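Walkthrough notes, Covel building, ground floor + storage. January. Started 8:15, done before lunch. Lies Goossens with me for the first half, Ward Verbeke has the keys to the back.

OK = fine, leave it. FIX = needs doing, see comment. ASK = don't know, somebody tell me.

## Entrance and hallway

- [x] Front door opens all the way, closes by itself. OK
- [x] Mat flat, no curled corners. OK. New one, much better than the old one
- [ ] Hallway lights. FIX. One flickers by the coat hooks. Lies says it's been doing that since before the holidays. Tube, not the fitting, I think
- [x] Exit sign lit
- [ ] Path clear to exit. FIX. Stroller and a stack of folding chairs on the left side. Moved the chairs myself, stroller still there. Whoever's it is, please park it under the stairs
- [x] Handrail solid, gave it a good pull top and bottom

## Fire stuff

- [x] Extinguisher by the kitchen, pin in, needle in the green, tag current
- [ ] Extinguisher in the hall. FIX. Needle fine but the bracket has one screw left. It hangs crooked. Peeters coming anyway for the alarm panel, add it to their list
- [x] Fire blanket, pouch on the wall, tabs hanging free
- [x] Smoke alarm kitchen, tested, loud
- [ ] Smoke alarm room 2. FIX. Nothing when I pressed it. Changed the battery, still nothing. Needs a whole new unit. DO THIS ONE FIRST
- [ ] Evacuation plan by the door. Shows the old layout, with the wall that came out. ASK Ward if he has the newer drawing, otherwise I'll redo it by hand

## Kitchen

- [x] Fridge temp good
- [ ] Log sheet for the fridge. Not filled in for most of the month. I know everyone's busy. It takes ten seconds and the pen is on a string
- [x] Gas shutoff reachable, label readable
- [ ] Socket behind the kettle. FIX. Cover plate cracked corner to corner. Taped over, kettle moved to the other counter. Do not move it back
- [x] First aid box, checked against the list. Burn gel was low, topped up
- [ ] Dish soap bottles with no labels under the sink. Two of them. One smells like Sorkico floor cleaner. Thrown out both. If you decant something WRITE ON IT
- [x] Knives in the block, none in the drawer

## Room 2 (kids' room)

- [x] Window locks, all catch
- [x] Radiator covers on, no gaps a hand can get into
- [ ] Shelf unit. FIX. Wobbles. Wall strap is there but it's screwed into plaster and nothing else. Heavy boxes moved to the bottom for now
- [x] Socket covers in
- [ ] Blind cord hanging too low on the street side. FIX, cleat is in my drawer, will do it myself
- [ ] Toys and soft things, went through the Flurby crates. Checked for splits, loose bits, anything that comes off when you tug. Bin anything with foam showing. Most of it OK, a few need a wash. Pebbly and ridged surfaces hold dirt down in the texture so a quick wipe doesnt do it, use the soft brush and warm water 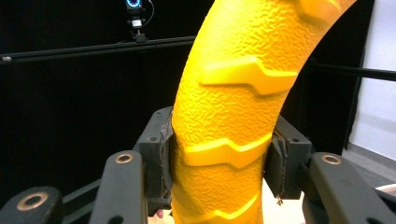

## Storage in back

- [ ] Door sticks. FIX. Have to lift and shove. Not great if you're carrying something, worse if you're in a hurry to get out. Plane the bottom edge?
- [x] Light works, switch inside and outside
- [ ] Ladder. ASK. The rubber foot on one leg is worn smooth. Ward says it's fine, I say it's not. Tagged DO NOT USE until we agree
- [x] Paint and thinner in the metal cabinet, cabinet locked
- [ ] Boxes stacked too close to the heater. Pulled them out. They were back against it last time too. Tape line on the floor maybe
- [x] Floor drain clear

## Invoices / parts

Alarm unit + bracket screws + cover plate comes to 114 on the quote Lies got. I can get the cover plate cheaper but its not worth the trip. Light tube we have, box 47 in storage, top shelf.

Go ahead and order unless I hear otherwise by noon tomorrow.

## Who does what

- Alarm room 2: Lies orders, I fit it
- Hall extinguisher bracket: Peeters
- Ladder, storage door, evacuation drawing: Ward
- Shelf strap: Ward and me, need two people to hold it
- Blind cord, light tube: me
- Fridge log: everybody

Still didn't get to the outside steps or the bike rack, it was sleeting. Will add a page when I do.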